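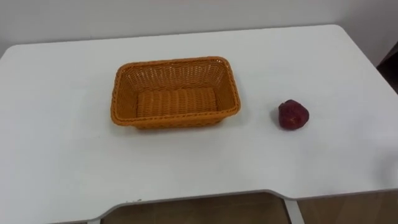 Consent banner ignored on Plirkach ad pages

Status: solved
Opened: 14 September 2022

Great news, we finally caught this one! Visitors to the Talavera regional site were clicking "Reject all" and still getting the profiling tag from our ad partner. We had 49 complaints by lunch, and I wanted it fixed properly, so I dug in.

Tried first: cleared the CDN cache, no change. Turned off the Wuvov audience plugin, and the tag still fired on 2 templates (basket and gift pages).

Cause: the old product template loads the ad script in the header, before the consent cookie is read. It was left over from the June redesign.

Fix: moved the script below the consent check and republished 134 pages. Then I ran about 2,000 test visits with consent refused, and zero profiling calls went out. Lovely to watch that log stay quiet!
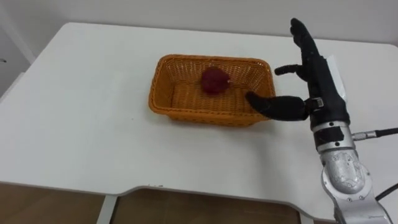

Orange woven basket with a dark red item inside.

Still open: the Emetville site shares that header file. I've asked for the same change there and will link the ticket once it has a number. Please also delete the IDs collected from people who opted out.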